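Search this manual Go

Flekness Garment Rail and Folding Table Set
Section 4: Hanging and sorting clothes

Read this section after the table and the rail have been assembled and the leg locks checked. Place the table so that you can turn from it to the rail without stepping over anything.

The working positions are table with hanger ready, shirt on the hanger at the rail, and table again.
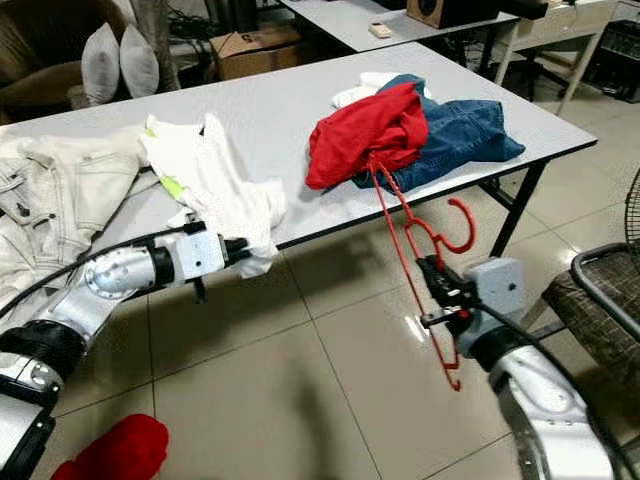
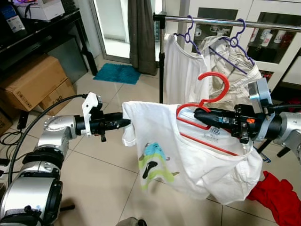
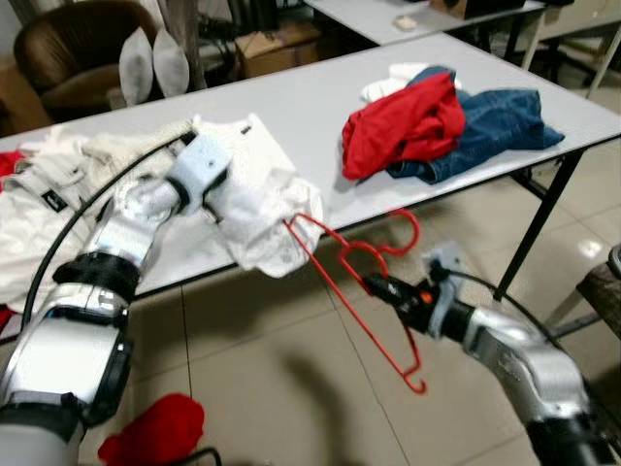
4.1 Before you start

1. Open the table fully and press down on the middle. If it moves, go back to Section 2 and reset the leg locks.
2. Wipe the tabletop and let it dry. Dust shows up quickly on white shirts.
3. Make one pile for the clothes you have not sorted yet. Keep it at one end and leave the other end clear for the piece you are working on.
4. Empty all pockets. Close zippers on jeans.

Note: Wash new red or dark blue clothes separately before they share a pile with white ones. Damp denim can leave color on a white T-shirt.

4.2 Putting a T-shirt on a hanger

1. Lay the shirt flat with the front facing up and find the neck label.
2. Hold the shirt by one shoulder. Take the hanger in your other hand, near the hook.
3. Slide one end of the hanger in through the neck opening and into the far shoulder.
4. Tilt the hanger and ease the second end in. Do not stretch the collar. If the neck is tight, feed the hanger up from the bottom hem.
5. Pull each shoulder seam out to the end of the hanger and straighten the sleeves.
6. Hang the shirt on the rail with the hook facing the wall.

Note: The Filtis plastic hangers sold with the set are 4 mm thick at the tip. Wider hangers from other makers will fit the rail but may mark thin cotton.

4.3 Jeans and heavy items

Fold jeans lengthwise, then in half – seat to hem – and stack them. Do not hang wet jeans on the rail.

CAUTION: Do not load the rail with more than 30 lb. Spread the weight evenly from one end to the other.

CAUTION: Do not let long clothes trail off the table onto the floor in a walkway. They are easy to trip on and can pull the rest of the pile down.

4.4 Using color to sort

Some households give each person a hanger color. Others use one color for clothes to wear and another for clothes to mend or give away – either way works with the Jacquet refill packs. Order part 510 for mixed colors.

If a hanger cracks, throw it out. A cracked edge will snag knitwear.

Continue to Section 5: Folding and storing the table.

Drornbridge Home Products | Customer help desk, Box 1533 | All rights reserved | Back to top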